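Setting up the Plirley for your first flight

Quick one, heading out the door. Covers the small folding Plirley drone and the Tesus app. Other models are close enough.

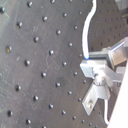 Step 1: Charge everything
Drone battery, controller, phone. All three. Full charge on the battery takes 43 minutes on my wall plug, way longer off a laptop.

Step 2: Update before you leave home
Open Tesus, connect, let it do the firmware. Don't do this at the park on mobile data. Download was over 200 MB last time.

Step 3: Memory card
Format it in the drone, not the computer. Menu, Storage, Format. Wait for the beep.

Step 4: Props
Marked ones go on the marked motors. Push down, quarter turn, click. Give each one a tug. No click, take it off and start agian.

Step 5: Compass
Stay away from cars and metal fences. Hold it level, turn a full circle, then nose down and another circle. Light goes solid green.

Step 6: Set return height
Default is too low for anywhere with gum trees. I use 43 metres. Check what's tallest near you.

Step 7: Take off
Wait for 7 satellites or more. Hold both sticks down and in, then ease the left one up. Hover at head height for a bit. If it drifts, land and redo the compass.

Thanks to Reynaldo Villanueva for the return hieght tip. Colour settings next time.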